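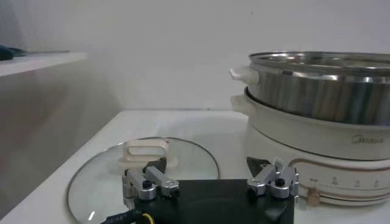

4. Recording the steamer task with the Najjar method

This section explains how to collect the two-arm demonstrations that are used to train and test the Najjar policy. Please read section 3 (arm calibration) first. The text was last checked on March 13, 2018 by Souad Sqalli and Reinhold Fuchs.

4.1 Preparing the table

1. Switch off the steamer at the wall. All recordings in this section are made with a cold appliance.
2. Put the steamer in the middle of the table, with one side handle toward each arm.
3. Put the plate on the right and the glass lid on the left, flat, with its handle up.
4. Start the Livo recorder and check that the head view and both wrist views are live.

CAUTION: Keep your hands away from the table when the arms are enabled. The stop button must be in reach of the second operator. 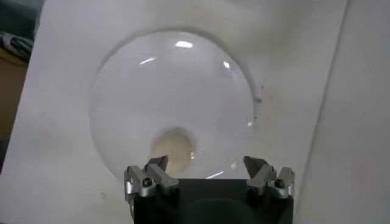
4.2 Setting the wrist exposure

Clear covers and glass lids are the hardest objects for the method. A bright reflection can move over the surface when the wrist moves, and the policy may follow the reflection and miss the rim.

1. Lock the exposure before the first episode. Do not use automatic mode.
2. Move the left wrist slowly over the object and look for highlights that hide the rim.
3. If the rim is lost, turn the lamp and repeat step 2.

Note: In the Platstead trials, Younes Helmy compared locked and automatic exposure. With locked exposure the policy finished 90 of 203 lid episodes more quickly, and in the others there was no clear difference. We keep it locked – it costs nothing.
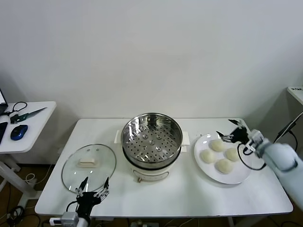 4.3 Start pose

1. Bring the left gripper over the near edge of the lid, with the fingers open.
2. Bring the right gripper over the plate.
3. Wait until both arms are still, then press Record.

Each session has 12 episodes. If more than nine are rejected, calibrate again. 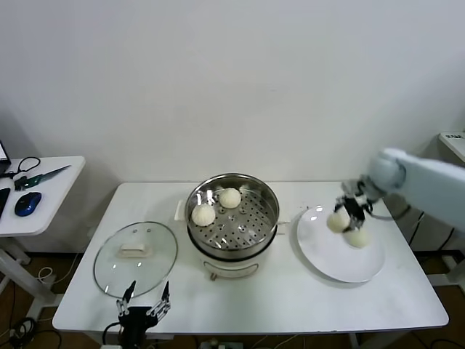 4.4 Labeling the bun transfer

The Najjar method divides a transfer into short phases, and each phase gets one label. Mark the phase "contact" at the first image where the fingers close on the bun. When two buns almost touch on the plate, as with the held one and its neighbor here, write also the label "near", so that Jacinto Arriaga's scoring script can treat these cases separately. Buns that are already in the basket get the label "placed" and are not tracked.

CAUTION: Do not guess the direction of the transfer from one image. Use the full episode.

Save the labels in the same folder as the episode and continue with section 5.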